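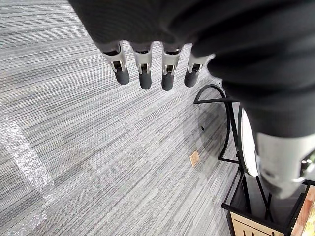 Search this blog Search Go

Tue 7 February

I have wanted carpet tiles in the back room since last July, when I saw them at the library in Sullham and spent more time looking at the floor than at the books. Stripes! Gray ones, thin as pencil lines, with a little white and a darker thread mixed in. I went home and told everybody who would listen (two people, one of them on the phone to somebody else).

So this past weekend I finally drove out to the flooring outlet in Brunton to look at the real thing. If you've never been, it's the long building past the feed store, and you have to park around the side. They had a whole wall of samples and I carried five of them out to the parking lot to see them in daylight. The green one looked like soup. The striped gray looked great, so that was that.

Now, the big question with stripes is which way to run them. You can lay every tile the same direction, so the lines carry on across the floor, or you can give every other one a quarter turn and get a checkerboard. I was a checkerboard person for a good two days. Then I put my four samples down next to the desk and it made my eyes swim – all the same way it is!

Even then you can still spot the joins if you go looking, a tiny shift in the shade where one square stops and the next one starts. I don't mind it. It looks like fabric that way, and fabric is forgiving. Our old carpet was plain beige and showed every crumb from here to Warkum.

The other thing I've been fussing over is plastic sheeting. I had a roll left over from painting the hallway, the whitish see-through kind that crackles when you so much as breathe near it, and I plan to put a strip down as a walkway while I get the rest of the room back together. It slides around on bare floor but it ought to sit better on carpet. Tape the ends anyway, I nearly went over on it twice in the hallway.

The total came to $1,169 with the tiles, the adhesive and delivery, which made me gulp a bit. The place in Sollden wanted $1,721 for almost the same thing, and theirs only came in brown. Delivery is set for next week and I still have a bookcase to empty.

Print this post
E-mail this post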